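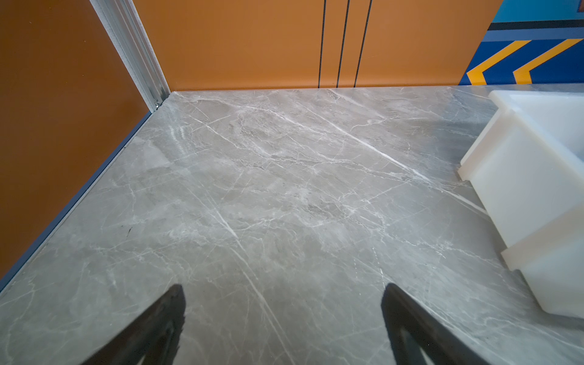 **Can the hand-shown runs replace scripted moves for all of the sorting work at Dulira?**

For picking and placing they can, and we plan to move both over by the end of the next quarter. Lid closing stays scripted for now.

## Progress report for Rutherford, February

Prepared by Wiremu Maihi, Ulthorpe

### Work done

Since the last report we have recorded 1,000 demonstrations on the Sterkus cell. Most were made by remote control, with the operator holding the leader arm and watching the wrist view on a monitor. The rest were made by hand guiding, where the operator takes hold of the arm and moves it through the task.

Remote control has given us the better data. When an operator guides the arm directly, their hands and sleeves get into the side camera's view and many of those runs have to be thrown out. Hand guiding is still quicker to learn – Bevan Hapeta had a new operator recording usable picks within a morning – so we will keep it for training staff and for short trials of new tasks.

Each run now starts with the fingers open and pointing down at the table. Earlier runs started from wherever the last one had stopped, and the model picked up some odd first moves from them. Those runs have been taken out of the training set and are kept in a separate folder.

### Problems

The leader arm lost its zero position twice. Both times the runs recorded afterwards were slightly off at the wrist, and we only noticed on playback. Operators now check the zero position at the start of each session and again after any break of more than 10 minutes.

Shine on the marble-patterned table top remains a nuisance. The automatic exposure was reacting to it, so we have fixed the exposure on the wrist camera. Bevan would like to try a matt covering as well. I have asked him to wait until the present set is complete, as a change of surface halfway through would make the results hard to compare.

### Spending

We are within budget. The one unplanned cost was a spare set of fingers, ordered after a pad came loose.

### Next period

- Record lid closing by remote control only, with up to 10 operators
- Retrain on the cleaned set and test at Dulira
- Write a 2-page guide for new operators
- Decide on the table covering

Testing at Dulira depends on access to the line, which we have asked for on a Wednesday afternoon. We need an answer from Rutherford on this before the retraining is finished.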